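秋季通讯 · 读者来稿与编辑部近况

旧布偶修补小组开张了!

上一期通讯里我们提了一句,想办一个修补布偶的小组,没想到回信来得这么快。到2024年10月1日为止,信箱里一共收到323封来信,有的还夹着布样和线头,我拆信拆到手指发酸,心里却高兴得很。谢谢大家!

先说说小组的来历。去年冬天,格特劳德·丹策尔(Gertraud Danzer)在格里西讷(Grisine)手工屋教了一晚上的藏针缝,原本只打算讲讲怎么收口,结果大家从家里带来的全是些耳朵松了、肚子瘪了的老朋友:一只没了鼻子的熊,一条尾巴只剩半截的鲸鱼,还有一只缝过又开、开了又缝的长颈鹿。那天晚上一直做到关门,走的时候都在问下次是什么时候。于是就有了现在的小组,每次两个小时,茶水管够,针线我们备着,带上你家的布偶就行。

丹策尔女士教法很特别,她不让人一上来就动针。头一步是摸:把布偶放在桌上,用手指从头到脚慢慢按一遍,哪里填得实,哪里空了,哪里的缝线已经发脆,按一遍心里就有数。她说很多人急着补看得见的破口,补完才发现里面的棉花早就结成了团,又得拆开重来。

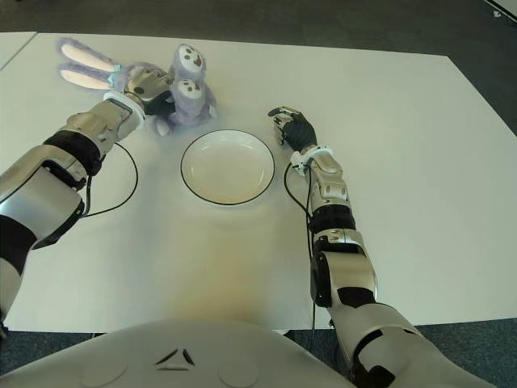 第二步是清洗。长毛绒最怕两样东西,热水和拧。我们试过好几种办法,最后还是回到最老实的那一种:温水,一点点中性洗涤剂,用软毛刷顺着毛的方向轻轻刷,再用湿毛巾反复擦干净。丝带和绣上去的部分要先在角落里试一下会不会掉色,尤其是深色的丝带,碰上浅色的毛,染上去就很难弄掉了(我家那只小羊就是这么变成花脸的,至今还在书架上瞪着我)。擦完之后用干毛巾包起来压一压,平放着阴干,等毛完全干透再用宽齿梳子梳开。急性子的朋友请忍一忍,半干的时候去梳,毛会一撮一撮地打结。

第三步才轮到填充。旧棉花能用的尽量留着,拉松、抖开,再掺一点新的进去。留着旧棉花是有道理的,布偶的手感全在里头,全换成新的,抱起来就像换了一个人,小朋友一抱就知道。填的时候从最远的地方开始,先脚尖,再腿,再肚子,每次只塞一小撮,用筷子的圆头往里送。脖子那里要比你想的再多塞一点,不然头会往一边倒。

耳朵是来信里问得最多的,这里多说几句。长耳朵的布偶,耳根受力最大,孩子们又最爱拎着耳朵走。补的时候不要只沿着原来的针脚走一遍,先在里面垫一小片薄棉布,把力分散开,再用双股线缝。线的颜色宁可比毛深一点,浅色的线在绒毛里反而显眼。缝完把毛从针脚里一根一根挑出来,用缝衣针的针尖就行。这一步很费眼睛,可是挑完以后真的看不出缝过,每次做到这里我都忍不住想叫旁边的人来看!
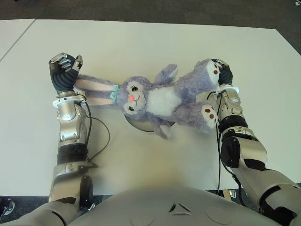

淡紫色长毛绒兔子,耳朵内侧是浅粉色,系着蓝绿色蝴蝶结。

再回答几个信里反复出现的问题。

玻璃眼珠松了怎么办?如果布偶是给三岁以下的孩子玩的,我们建议干脆取下来,改成绣的。黑色绣线绕几圈,再用白线点一个小小的高光,神气马上就回来了。实在舍不得原来的眼珠,可以包在纸里收好,等孩子大了再缝回去。

毛磨秃了能不能补?小面积的可以,从缝份里剪下一点毛,用钩针一小束一小束地钩进去。大面积的我个人主张留着。布里姆(Brimik)街的一位读者寄来一只背上光秃秃的小狗,说那是她外婆每天晚上摸出来的,我们只给它补了脚底,背上一针没动。

线要用什么牌子?什么牌子都行,结实就好。我们手头用的是库斯特(Kuster)布店的涤纶线,纽扣和关节的地方用粗的,别处用细的。店里还送了我们60轴颜色不太好卖的线,橄榄绿、芥末黄、一种说不上来的灰粉色,缝旧玩具偏偏正合适,太谢谢了。

下面是接下来的安排。小组每次最多收五个人,这样丹策尔女士才能挨个看过来。报名请写信到编辑部,写清楚布偶的大小、哪里坏了,有照片更好。十二月我们会在普罗尔诺(Prorno)阅览室办一个小小的展示,把修好的布偶摆出来,旁边放一张卡片,由主人写几句它的故事,长短不限,字写得歪歪扭扭也欢迎。不想公开名字的,写布偶的名字就好。

另外还想征集旧布料。棉布、灯芯绒、旧毛衣的袖口都用得上,洗干净叠好,送到格里西讷手工屋前台,写明"修补小组"。请不要送填充棉,柜子已经塞满了,门都关不上。

下一期会登丹策尔女士画的针法图,藏针缝、梯形缝和她自己琢磨出来的一种收口结,那个结我学了三遍才学会,打出来特别平。她还答应写写怎么给老式关节熊换纸板垫片,想看的朋友请把自家熊的高度量好寄来。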